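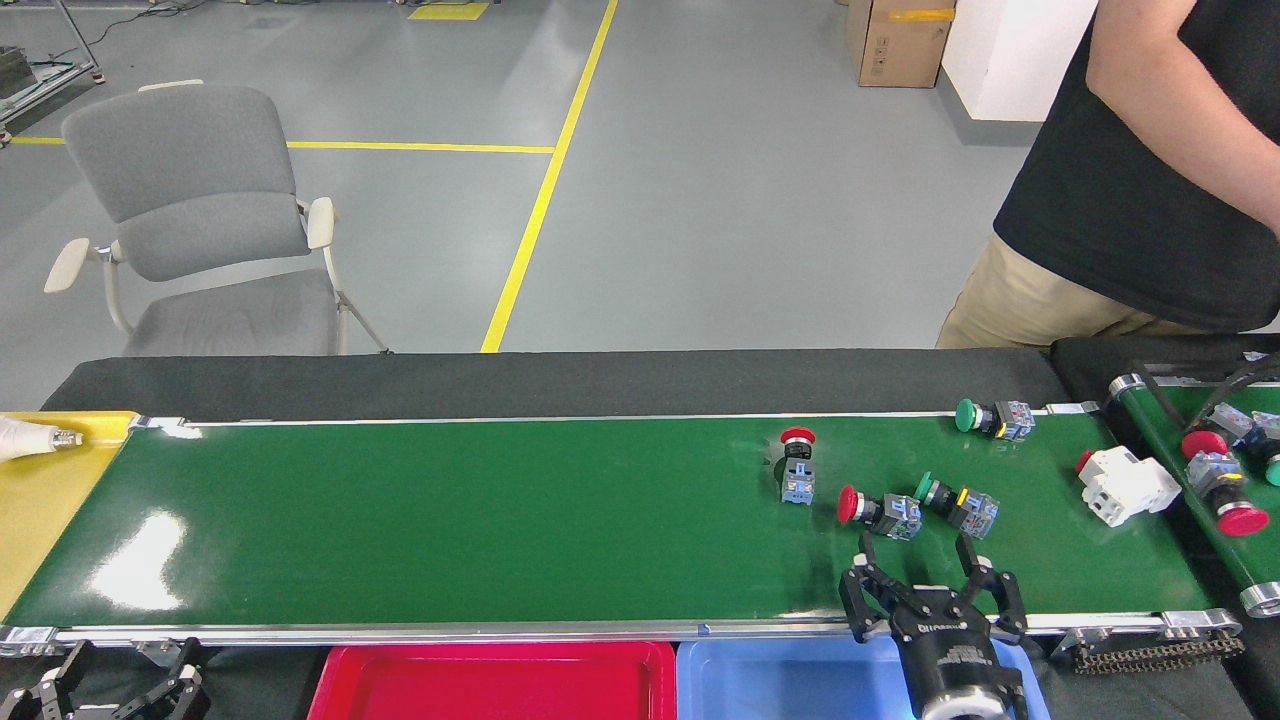
The Finger Pads Come First
Maintenance at the Goicoechea switch line

The sorting cell at Goicoechea handles push-button switches with red or green caps, plus the odd relay block that arrives mixed in with them. Two arms with parallel grippers pick from a green belt into a red tray and a light blue one. Didholm built the cell; Zundia looks after it under a service contract, and most of that work falls on Tuesday, before the first shift.

The fingers are checked first. A mushroom cap is wide and slick, and worn pads let it turn in the grip. Zundia changes pads at 300 hours. The first set was left in for 343, by which time the arm was dropping red switches short of the tray.

Next is the belt. A glossy surface shows oil at once but also throws glare into the camera, so it is wiped dry and the lights are set again afterward. Tension is read at both ends. The drive chain on the angled infeed gets its own check – it stretches faster than Didholm's manual allows for.

Calibration takes longest. The technician jogs each gripper to 258 mm above the belt, closes on a pin, and compares the reading with the stored value. Anything off goes back through the Gonari controller, which keeps the last 141 corrections and overwrites the oldest.

Switches lying on their sides remain the slow case. The contact block is heavier than the cap, and a grip taken too far forward lets it swing. The pick point was moved back toward the collar in October. Relay blocks are still taken off by hand.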